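Help wanted at Brullow: bottle sorting and bench helpers, part time

We are looking for two or three patient, good-humored people to join us at the Brullow supply room starting in June. If you are the sort of person who can't walk past a crooked spice rack without setting it straight, please keep reading, because we would probably get along very well.

Brullow lends baking and craft supplies to community kitchens, after-school clubs and anyone in the neighborhood who wants to decorate a cake without buying six bottles of color they will use once. People borrow a box, use what they need, and bring the rest back. It's a lovely arrangement and it does mean that a great many small bottles come home to us every week, some with their caps and some without, and somebody has to sit down with them (we have stools, and they're decent ones) and put everything back the way it should be. Our shelves hold 3,157 items at last count, and I would guess most of them are shorter than your hand.

The main part of the job is done at the wooden benches. You take a returned box, stand the bottles up where you can see them, match loose caps to the bottles they belong to, read the labels, and set each thing in the right bin. Little caps love to wander off across the wood, so we ask everyone to gather those up first. 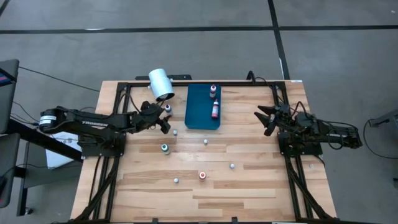
Iara Benítez says the caps are the part she looked forward to least when she started and the part she would now fight you for. She also says to tell people to wear sleeves they can push up, and that the first week feels slow for everybody, so please don't go home thinking you were bad at it.

I'd second all of that. Nobody is timed. We would much rather you did one box carefully than four in a hurry, and if you come across a bottle you can't place, there is a tray for puzzles and Nurhan Güler goes through it on Monday with a cup of tea and a great deal of patience.

What else you'd be doing, more or less in the order it comes up: checking that tips and droppers are clean, wiping down shoulders and caps where color has dried on, writing new labels when the old ones have gone past reading, and packing outgoing boxes from a list. Packing is the favorite for most of us, me included. There's something very cheering about sending a box of colors off to a birthday.

You'll get to know the different kinds quickly. Candy color is kept apart from the ordinary food color because it's made for chocolate and coatings, and the two mustn't be swapped in a box, so reading the label all the way through matters more than speed. Squeeze bottles and dropper bottles also go to separate shelves, tall ones at the back.
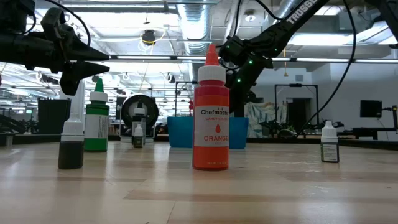

Orange and green are the ones we send out most in the fall, and red takes over in December, so the shelves get rearranged a few times a year. If you enjoy that sort of thing you'll be spoiled here. If you don't, Tiruwork Tilahun enjoys it enough for the whole building and will happily take your turn in exchange for sweeping.

Hours and pay: 23 hours a week, split into shifts that start at 9 in the morning or 1 in the afternoon. We try hard to give people the shift they ask for, and we're used to working around school pickup. Pay is $315 per week before tax, paid every Friday. There are 40 hours of paid leave a year on top of public holidays.

You don't need any experience. You do need to be comfortable reading small print (glasses are fine, half of us wear them), able to sit or stand at a bench for a couple of hours at a stretch, and all right with getting a bit of dye on your fingers. It comes off in a day or so. Lifting is light, and the heavier crates are handled by the delivery crew from Lamar.

To apply, send a few lines about yourself to Nesrin Eren at the Brullow front desk, or drop in any weekday before 4 and ask for her. A resume is welcome but a plain letter is every bit as good. Tell us which shift would suit you and whether you could come in for a short paid trial at the bench. Alper Tokgöz runs the trials and he'll show you where to hang your coat, where the good scissors live, and which drawer sticks.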